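Flat packing (backpacks)

Flat packing is a way of filling a school or travel backpack while it lies on its back on a table or bed, with the front pocket facing up. Supporters say it gives a more even load than filling the bag upright. The evidence for this is thin.

Origin of the term

The name is usually credited to Leonie Doolan, whose packing guide for the Sakmont walking club came out in July 2009. Kjell Bråten has disputed this, pointing out that people laid bags on tables long before anyone gave it a name. Doolan's guide sold 947 copies and does not claim the method was new.

Method

The bag is laid down with its shoulder straps underneath and the zippers within reach. Side buckles are left loose until the end. Heavy items go in first, against the back panel, and clothes fill the space above them. The front pocket is packed last, with keys and other small things.
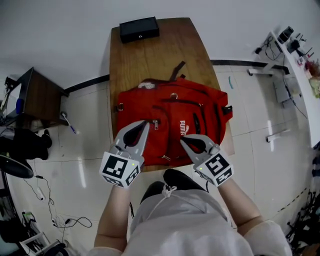 A table is generally preferred to a bed, as a soft surface lets the back panel sag. Some guides also want the carrying handle pointing away from the packer. No reason is given in most of them, and the habit may simply have been copied from one guide to the next.

Claims and criticism

The best-known claim is that flat packing cuts packing time by 26 percent. It comes from a leaflet by the bag retailer Skoltton, which did not say how many people were timed or what they packed -- a serious gap, given how often the number is repeated.

Teresa Fonseca compared both methods in Zamora using 400 packed school bags. She found no clear difference in how the load sat once the bags had been carried. Books slid to the bottom either way.

See also

Packing cube
Compression strap
School bag weight

Last edited Jul 25, 2021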